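Jurneck open day – quick notes before I lose them

Got there late. Train, then the wrong bus, then a long walk round the back of the Grestura building because the front door was locked. Signed in by Indira Kamath, who gave me a sticker badge and a floor plan printed so small I gave up on it. Wednesday, January 8, 2020, if anyone is keeping track. Coffee downstairs, decent. Biscuits gone already.

The bit I'd come for was the tabletop room on the second floor. Everyday objects, the stuff you'd have by the front door or on a kitchen shelf, set out on plain white tables. Pavithra Iyengar was doing the talking. She looks after the object store – 3,299 items on the list, she said, most of it bought second hand or from the market. Bowls, keys, tags, lids, pegs. All of it numbered, all of it with a home shelf, in theory.

Eight of us in the group. You're allowed to ask anything, so people did. Where do the bowls come from? (House clearances mostly, and a shop called Panicker that sells odd china by the crate.) Do they break? Yes. 39 last year, written up in a book.

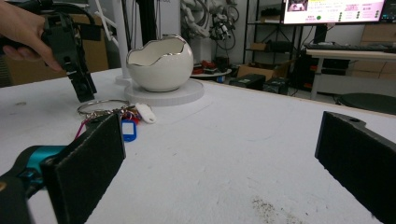
Photo: Satish Rajan / Jurneck open day

I liked the egg bowl best. White ceramic with a rim like a cracked shell, silver along the edge, sat up on a little round turntable as if it was in a shop window. My aunt would have it on the sideboard with mints in. The keys in front of it were more my sort of thing – big split ring, a blue tag with a white label window, a white plastic tag, and bits of pink and red mixed in. Exactly the kind of bundle that ends up in any bowl left near a door. Pavithra says keys are a pain to store becuase they catch on everything, so each set gets its own bag.

Table could have done with a wipe, dark bits on it down one side. Black shelving further back with cardboard boxes on it, which I'd have happily gone through for an hour. No time.

Then a short talk from Hildegard Hollmann on labelling. Drier than it sounds, but the handout was good. Paper tags fade, string ones get lost, so they've moved to a sticker from Wolar and are waiting to see how it holds up. Johanna Bachmann asked about washing. Answer: by hand, no dishwasher, anything with a metal edge especially.

Left at ten to four to catch the 13 back. Next one is in Febuary, free, but you have to book. Wear flat shoes, the stairs are steep.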